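Can Machines Do the Chores Yet?
Speaker notes, shop-floor track, afternoon session

Slide 1. Title

Wait for the doors to close. Say the name of the talk and go straight in. No bio, it's in the program.

Short answer first: some chores, in some rooms, with someone close by. The rest of the talk is which chores and which rooms.

Slide 2. Where I'm coming from

I work on the floor side at Januston. We pack and ship small replacement parts for kitchen appliances. We also have a break room, two restrooms and a laundry corner for shop rags, so half of what needs doing in the building is plain housework. I don't build robots. I get asked whether we should buy them.

Over one spring we made a list of every task a person did with their hands in the building. It came to 348. Sweeping was one. Peeling a label off the wrong box and putting it on the right one was another. Ask for a show of hands: who has made a list like this at their own site?

Slide 3. What was already automatic

Conveyor, tape machine, floor scrubber, dishwasher. People laugh at the dishwasher. Leave it in. It does one job well inside a closed box and somebody still has to load it and unload it. Loading is the hard part, and that will come up again on slide 6.

Slide 4. The trial

We tried an arm from Allero at one bench for 9 weeks. Three jobs:
Folding shop rags.
Putting small parts into bags.
Clearing the bench at the end of a shift.

Bagging went fine as long as the parts were all one kind. When two kinds were mixed in a tray it slowed down a lot, and someone had to come over.

Folding was slow. A person folds a rag in 4 seconds without looking. The arm took its time, and the result was usable for our purposes, though you would not put it on a shelf in a store.

Clearing the bench did not work. The bench is never the same twice. A cup, a glove, a roll of tape standing on end, a receipt stuck to something. We stopped that one early.

(Pause here. If someone asks about price, say it's at the end.)

Slide 5. Why the bench is hard

Three points, keep it brisk.

A person knows what trash is. A crumpled note might be trash or might be tomorrow's order.

Soft things change shape when you pick them up. Bags, rags, cords.

Small mistakes add up. If each step goes right most of the time and the job has 15 steps, the whole job goes wrong often. Do the math on the whiteboard if there's time.

Slide 6. The home version

Same problems, worse room. Lener showed a kitchen demo in May with a machine putting plates in a rack. It did well with the plates. Then a visitor handed it a pan with a lid on and it set both down and waited. I thought waiting was the right choice, and I said so to the people at the stand.

Homes have stairs, pets, and drawers that stick. Nobody at home wants to clear the floor so that the machine can clear the table.

Slide 7. How the machines learn a chore

Spend more time on this one than the slide seems to need. A lot of the newer work starts with people. Someone does the chore by hand, holding a gripper, and what the gripper does gets recorded. Do it many times, with different cups and different tables, and train on that.

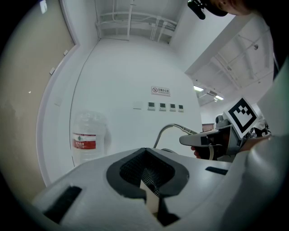

The thing I'd like a shop-floor audience to take from this is that the skill still comes from a worker. If your best packer has a trick for getting air out of a bag, the machine has no way of knowing unless somebody shows it. So when a vendor visits, ask whose hands the training came from and what they were handling. If the answer is coffee cups and you pack gaskets, plan for extra time.

Also ask how many different rooms. A machine that learned in one room tends to be good in that room. The Chiba project is a fair one to mention here, they moved their practice tables between buildings on purpose and said it helped with odd lighting.

Slide 8. What I would buy today

Floor scrubber, yes.
Bagging one kind of part, yes, if the volume is there.
Folding, only if it can run overnight and you don't mind the pace.
Bench clearing, restrooms, break room sink: no.

Price goes here. Quote our own hours and let people work out their own wages. The setup time cost us more than the rental did.

Slide 9. Questions

Likely ones:
Did anyone lose work? No. The person from that bench moved to returns.
Would we run the trial again? Yes, with bagging only.
When will it do the dishes? I don't have a date. Ask again after someone shows loading with a full sink.

Leave the task list up on screen during questions. Handouts are by the side door.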